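# A visit to the Pristholm workshop

Jul 7, 2022

I had wanted to see the shared workshop in Pristholm since the spring, when Dilruba Pathirana wrote to our club in Kadton that she was building a robot with two arms there, together with one other member. Her letter was short and ended with the bus times. So I took the early bus, which needs 109 minutes with the change at Patadlow, and I arrived before the door was open.

The workshop is on the upper floor of an old shoe store. Downstairs people repair bicycles and chairs, and it smells strongly of oil. Upstairs it is quieter. Members pay by the month and get a shelf, a key and the right to use the big drill until nine in the evening. There are 19 members now, and Dilruba told me that most of them come only in winter.

The robot has a room with white walls and a wooden floor. Its job is to move steamed buns between an electric steamer and a plate. I asked why buns, and Dilruba said that a bun is soft, it is round, and it costs little when it falls down. 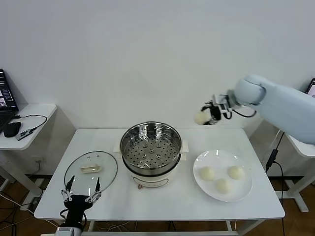 She builds it with Aaliyah Melnyk, who was a sewing machine mechanic before she retired. Aaliyah takes care of everything that turns or bends, and Dilruba writes the programs. They argue a lot, but in a friendly way. While I was there, they argued about the speed of the wrist, and I think Aaliyah won.

The first gripper, which I could hold in my hand, closed too hard. It left two deep marks in every bun. They changed the way it stops: now the motor watches its own current and gives up early. Aaliyah let me put my finger between the tips of that old one with the new program running. It felt like a polite handshake. I was a little afraid before, I must say.

The money was also interesting for me, as our club has very little. The motors came from a dealer named Karunaratne, who sells parts from closed factories, and the whole lot was 400 dollars. Three of the motors were dead on arrival and he replaced them without discussion. The steamer is from Dilruba's kitchen.

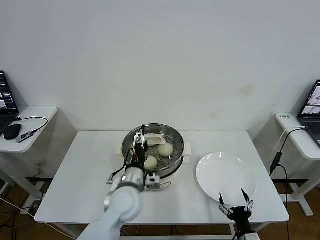 At lunch we went down and ate with the bicycle people, lentil soup and bread. One of them asked if the robot could also true a wheel. Dilruba answered that it should learn one trade first.

After lunch I was allowed to try the program myself. Positions are stored with a name, and you can play them one after another or change only one of them. I changed the height over the plate by too much, and Aaliyah pressed the stop button very calmly. I noticed that she keeps one hand near this button during the whole day.

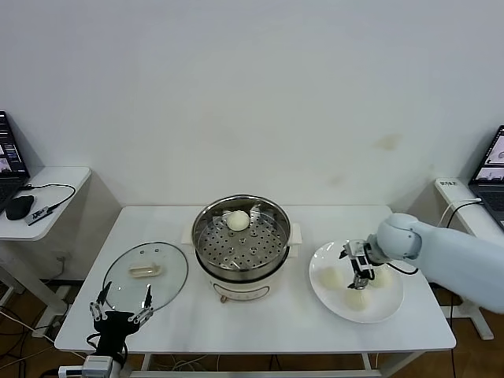

*Three buns on the plate and one in the steamer tray.*

The difficult part, they both said, is the tray. The metal shines, and the program that looks for buns gets confused by bright spots. Dilruba tried a lamp from the side and then a lamp from above, and finally she turned both off and used the light of the room. That was the best result so far – she has a notebook with all the trials, written in pencil, and I copied two pages for our club.

The steam is another question. All the tests during my visit were made with the steamer switched off. Aaliyah wants to make a cover for the wrist from thin silicone before they try with heat, but the first pattern was too tight at the joint and she has to cut it again.
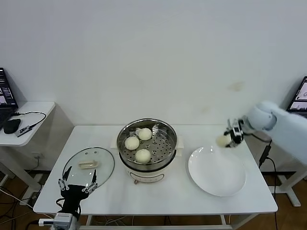
*Reading time: 3 min*

Before I left, I asked what they would do differently. Aaliyah would buy better connectors from the beginning. Dilruba would write down every cable, with its length and where it goes, on the same day it is put in. She lost one whole weekend looking for a bad contact.

If you would like to visit, the workshop is open to guests in July in the afternoons. Write to Dilruba first, and bring shoes with closed toes. The last bus to Patadlow leaves early, and the stop is on the other side of the bridge, so leave enough time for the walk. I had to run.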